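Tallthorpe Museum of Home Life
Young Visitors' Pages: Clothes and Cloth

Why Do We Fold Our Clothes?

Published 2023-04-07

Almost everyone in the world wears clothes, and almost everyone has to put them somewhere when they are not being worn. Some clothes hang from a hook or a hanger. Many more are folded and laid in a drawer, on a shelf, or in a basket. This page explains what folding does to cloth, why a shirt is harder to fold than a towel, and how people stored their clothes in the past. Words in capital letters are explained in the word list at the end.

What cloth is made of

Most shirts are made from threads, and the threads are made from fibers. A fiber is thinner than a hair. Cotton fibers come from a plant, wool fibers come from sheep, and polyester fibers are made in factories. The fibers are twisted together to make thread. The thread is then woven or knitted into cloth.

WOVEN cloth has threads that cross over and under each other, like the strips in a paper mat. Dress shirts and bed sheets are usually woven. KNITTED cloth is made of small loops that hold on to one another. T-shirts and sweaters are usually knitted. If you pull gently on a T-shirt, the loops open and the cloth stretches. When you let go, the loops close again.

Because knitted cloth stretches, a heavy sweater can grow longer if it hangs for many weeks. The weight of the sweater pulls on the loops at the shoulders. For this reason the museum keeps all of its knitted clothes lying flat.

What is a wrinkle?

A wrinkle is a place where the fibers have been bent and have stayed bent. This happens most easily when cloth is warm or damp. A shirt that is left in a heap after washing dries with many small bends in it, going in every direction. A FOLD is also a bend, but it is one that a person has chosen. It is usually straight, and there are only a few of them. Ironing works because heat and steam loosen the fibers and let them lie straight again.

The parts of a shirt

Before folding a shirt, it helps to know the names of its parts. The large piece in the middle is called the body. The bottom edge is the HEM. The opening at the top is the neck, and the sleeves are joined to the body at the shoulders. The line of stitches where two pieces of cloth meet is called a SEAM.

A towel is a rectangle, so it can be folded in half, and in half again, and it will still be a rectangle. A shirt is shaped more like a capital T. The sleeves stick out, and they must be brought in before anything else is done.
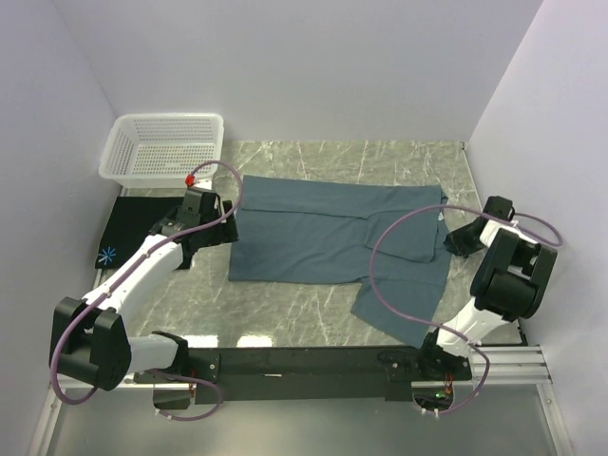 Folding a shirt begins with making the T shape into a long, narrow shape. One side of the body is turned in toward the middle, and its sleeve is laid on top. The same is then done on the other side. The dark shirt on the gray table has reached the halfway point: one sleeve is folded over onto the body, and the other still stretches out at a slant. The small wrinkles across the middle can be smoothed with a flat hand before the second side is turned in. When both sides are done, the hem is brought up toward the neck, and the shirt becomes a neat packet.

How to fold a T-shirt

1. Find a clean, flat place, such as a table or a bed.
2. Lay the shirt with its front facing down. Smooth it from the middle toward the edges.
3. Turn one side in toward the middle, and lay the sleeve flat on top.
4. Do the same with the other side. The two long edges should be straight.
5. Bring the hem up until it is a little below the neck.
6. Fold the shirt in half once more and turn it over.

Your first few shirts may come out crooked. Open the shirt and begin again from step 2. Younger children may like to practice with a washcloth or a pillowcase.

Finding the front and the back

Some shirts look nearly the same on both sides. Look inside the neck. Many shirts have a small label there, sewn or printed at the back. The neck is often cut lower at the front than at the back. If the shirt has a picture or a pattern on it, that can help you too.

Baskets, drawers, and chests

People have used baskets for clothes for thousands of years. The oldest kinds were woven from reeds, grass, or thin branches. Today many are made of plastic. Clothes baskets often have holes or slots in the sides. These let air pass through, which helps damp cloth to dry and keeps it from smelling stale. They also make the basket lighter to carry.

Before houses had closets, a family might keep its clothes in a wooden chest. Things at the bottom were hard to reach, so winter clothes were often put there for the summer. In the Fragkou Room, on the second floor of the museum, there is a chest that was bought in Ranodberg in 1923. It is shown with its lid open, and visitors can see the linen sheets inside. The sheets are refolded every May along different lines. Cloth that is folded in the same place for many years can become weak there and may split.

The museum has 563 pieces of clothing in its store. The oldest are rolled around soft tubes so that they have no folds at all.

Things to try at home

Fold one T-shirt and crumple another of the same kind. Leave them overnight, then open both and compare them. Which has more wrinkles? Are the wrinkles straight or curved?

Ask an older member of your family how clothes were folded when they were young. Families often have their own way, and it may differ from the one on this page.

Word list

FOLD: a bend in cloth made on purpose.
HEM: an edge that has been turned over and sewn so that it does not fray.
KNITTED: made from loops of thread.
SEAM: the line where two pieces of cloth are sewn together.
WOVEN: made from threads that cross over and under one another.

For teachers

The Nellum Learning Room offers a session on clothes and cloth for children aged 6 and over. Each session has room for 15 children. Schools should write to the Education Office at Tallthorpe to reserve a place.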